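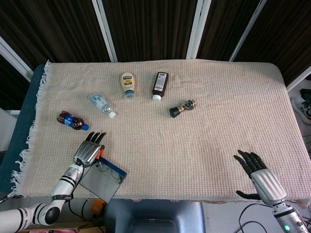 **Piketti bottle sorting – gallery**

Quick page for the Piketti results, more when I get to it. Short version: we trained one policy for both hands on 264 teleoperated demos, all bottles lying flat, any angle. No fixed slots, no markers on the table. Halfdan Damgaard did most of the demos at the Covlow lab, I did the evals.

Cola, water, mayo, sauce bottle, plus the small dark one with the gold and black label. Bottles go down on the waffle cloth at random angles, caps pointing wherever. Cloth stays on for all evals – fingers catch on it sometimes, and we count that as a miss.

Some notes:

- Left/right choice is learned, not scripted. Worked better then expected near the middle of the table.
- Squeeze bottles are the hard ones. Policy likes to grab near the cap and they roll.
- 17 failures out of 175 trials, most of them on the small bottle.
- Training ran up to 3,000 epochs, no gain from the last stretch.
- Baseline is the Zekance planner from January, same table, same bottles. Slower on every object.

Still to do: standing bottles, bare table, handing over from one hand to the other. Full numbers and the Snorradóttir comparision go in the writeup.

Saturday, August 17, 2019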